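Fidness open house, September: the Hinell gripper kit up close

I drove 70 miles to see a gripper on a stick, so take my mood into account.

Fidness had its doors open from 10 in the morning and had set out coffee, name stickers and a printed program. The product was Hinell, a hand-held gripper kit with a camera on it. You carry it through an ordinary home, pick things up and put them down, and the recordings go to Fidness, which turns them into training material for robot arms. You can buy the kit outright or sign up for the service, where they ship you the tool and a task list and you send back the hours.

The welcome talk ran well past its slot. Most of it was slides about how messy real homes are compared with a lab bench. I don't disagree, but I had read the same thing on their website. What I wanted was the failure rate, and there was no slide for that. When someone in the second row asked, the answer was that it "depends a lot on the operator." I wrote that down and put a question mark next to it.

After the talk we were split into two groups. Mine went to the handling room first, where we each got a turn with the tool. It is heavier at the front than it looks. The squeeze is smooth, and I'll give them credit for the rubber pads, which held a pen, a spoon and a paper cup without any fuss. Keys were another story. I dropped mine on the first three tries and then gave up and passed the thing on. My wrist knew about it by the time I sat down.

The second stop was the part I had come for, a look at footage from homes. They had 27 clips loaded and let us choose which ones to watch. I picked bedroom tidying, on the theory that small stuff on a soft surface is where a gripper gets into trouble.

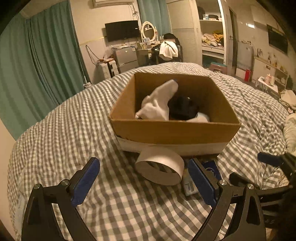 Hinell at work in a bedroom, jaws open over a roll of white paper tape.

I asked for this one to be paused. A duvet has no flat spots, and a roll on its side gives you a choice of grips, only some of which a robot could copy. There was a small white box right beside the roll, and an open carton with a sock in it just behind. That is a fair amount of clutter for one grab, and more convincing than anything in the slides. But the view bends quite a bit toward the edges, and I asked how they correct for that. The reply was that Forsberg handles it. Forsberg is their processing software, sold separately, and it was not part of the day.

That turned out to be a pattern. Charging dock - separate. Storage plan - separate. Isex, the tool that checks whether a recording is good enough to be paid for, is included, but only for the first 177 recordings. Past that point you talk to sales. I tried to find out what share of recordings Isex turns down and got a friendly smile and a brochure.

Lunch was sandwiches. The afternoon session was a pricing talk, and I stayed for half of it.

Would I sign up? Not yet. The gripper itself is decently made and the home footage is the best argument they have. If they show that footage with the misses left in, plus one price that covers everything, I'd make the drive again. For now I have a brochure, a name sticker and a follow-up call I didn't ask for, set for next month.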